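**Project report, November**
Haris Jatoi and Rafia Afridi
Interior Materials, second year, Pramberg

# Table Surfaces in Shared Study Rooms

## 1. What we looked at

Our project is about the tops of study tables. The college is replacing the tables in the Trerkgate reading rooms over the next few years, and the course was asked to look at which kind of surface students would prefer to work on. Other groups took chairs and lighting. We took surfaces.

We started with three questions:

- Does the finish (glossy or matte) matter to people who read and write at the table for more than an hour?
- Does the color matter, and which colors do people like?
- How well do the surfaces hold up to cleaning, drinks and pencil marks?

We left out price. The supplier lists we had were in different formats and some were out of date, so a fair comparison wasn't possible in the time we had.

## 2. The present tables

Trerkgate has two kinds of tables. The upstairs room has older ones with a glossy white laminate. Downstairs the tables have a dark brown top with a satin finish. Both rooms have ceiling lights in rows, and the upstairs room also has tall windows on the south side.

The upstairs tables reflect the ceiling lights. If you sit on the side facing the windows, there is also a bright patch that moves across the table in the afternoon. Students pull the blinds down for this, and then other students put them up again.

The brown tables don't reflect as much, but they show dust and eraser crumbs. White paper on a very dark top is also tiring for some people, according to the comments we got.

## 3. Survey

We handed out 424 paper forms in the two rooms and got 352 back. The form had six questions and a blank space at the end. We used paper because an online form we tried first got very few replies.

The clearest result was on glare. Of the people who returned a form, 172 said that reflections from the table had bothered them at least once that term. Most of these had been sitting upstairs. We can't say how much of this is the table and how much is the windows, because the two come together in that room.

For color, we showed six printed swatches: white, light gray, tan, mid brown, dark brown and green. Tan and light gray came out ahead of the others. Green had a small group of strong supporters and a larger group who put it last. White did better than we expected, mostly with people who draw.

The blank space at the end was used by 33 people. Many of the comments were about outlets and noise, which we passed on to the lighting group and the library desk. The useful ones for us were about stickiness, cold surfaces in the morning and wobbly tables. One person wrote half a page on table legs.

## 4. Light surfaces with a matte finish

After the survey we narrowed the work down to matte tops in light, warm colors. A matte surface scatters light in many directions, so the reflection of a lamp is spread out and becomes weak. A glossy surface sends most of that reflection the same way, and you see the lamp in the table.

A fine grain or speckle in the color helps in a different way. It hides crumbs and small scratches because the eye has no perfectly even area to compare them with. If the grain gets too strong, though, it competes with the text on a page. Two people in our trial said this about a terrazzo pattern with large chips, and we dropped that sample.

Wall color also came up. A tan top next to a pale blue wall looks warmer than the same tan next to a cream wall. We noticed this when we moved the samples from our classroom to the corridor.
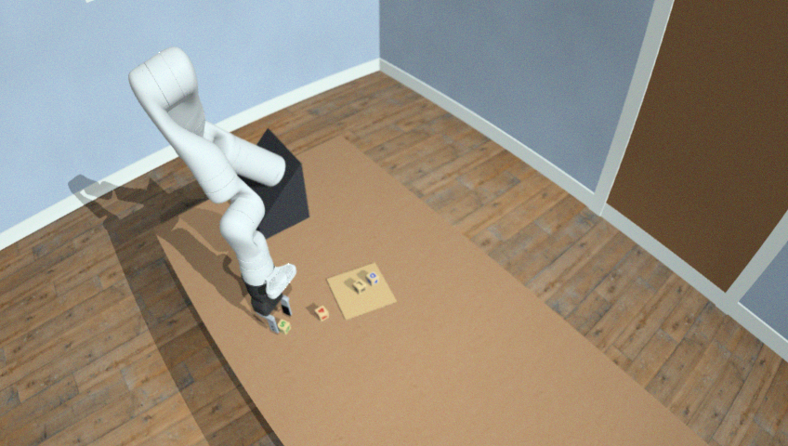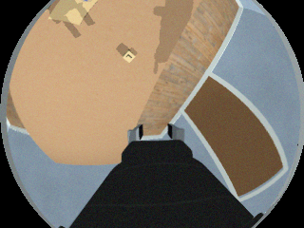 *Figures 1 and 2. Tan tabletop with a light grain, computer renderings.*

## 5. Sample tests

We had sample boards from two sources. Stistesport sent offcuts of laminate in light gray and tan, both matte. Zaidi gave us linoleum in tan and green, already glued to board. We sealed the edges with tape so that water couldn't get in from the side.

**Pencil and eraser.** We drew a block of soft pencil on each board and rubbed it out with a plain white eraser. The laminate came clean. The linoleum kept a faint shadow, which came off with a damp cloth.

**Coffee.** We left a ring of black coffee on each board overnight and wiped it in the morning with warm water. Laminate showed nothing. The tan linoleum had a slight ring that we could see from one side only. The green one had no visible ring.

**Rubbing.** We rubbed one spot on each board with a dry cloth every day for three weeks. Both matte laminates became a little shinier at that spot. This is a known problem with matte finishes, and it would show first where people rest their forearms. The linoleum changed less.

**Writing.** Rafia asked classmates to write a page on a single sheet laid on each board. Linoleum was the favorite because it gives slightly under the pen. On laminate, people tended to put a second sheet underneath.

## 6. Problems with our method

The swatches were printed on office paper, so the colors were a bit off from the real materials. The green was clearly too bright. We should have used real samples in the survey, but they arrived late.

We gave out the forms in the afternoon. People who use the rooms in the morning or evening are probably underrepresented, and the light upstairs is very different at those times.

The rubbing test was done by hand, and Haris presses harder than Rafia does. We took turns, but we didn't measure the force.

## 7. Recommendation

For the upstairs room we suggest a matte tan or light gray top. Laminate is the easier one to keep clean, and linoleum is nicer to write on. If the library is able to wipe spills the same day, we would choose linoleum.

The downstairs tables can wait. They got fewer complaints, and a lighter top there should be chosen together with the new lamps. The lighting group has our samples now, and the boards will stay on the shelf by the classroom sink until the spring term.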